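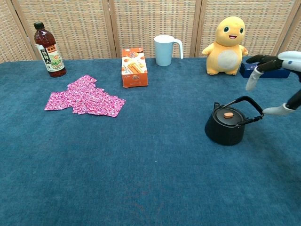 Section 2. Planning and Budgeting for Your Meker Hand

Read this section before you place an order. The hand is sold separately from the arm, and several items needed for table work are not in the base price.

1. Write down the objects the hand will have to pick up. Include at least one with a handle, one soft item and one upright box. Send the list to Famum with your quote request.

2. Choose one hand or two. The base price of 1,898 covers a single hand, left or right. A second hand is ordered as its own line item.

3. Check the arm. The Bouzid wrist adapter is required for any arm not made by Famum and has to be ordered with the hand.

4. Plan the work surface. Allow for a table, a covering and a plain or patterned screen behind it. These can be bought locally.

5. Set aside 15 percent of the hand price for spare fingertips and cables in the first year.

Note: Household objects are cheap, but they wear out. Buy duplicates of anything you plan to use daily — the same model may be gone from stores by December.

Caution: Do not budget for heavy cookware until you have checked the payload table for your arm. The weight of the hand counts toward the limit.

Note: Stemley service plans must be added before shipment. See Section 3 for delivery and unpacking.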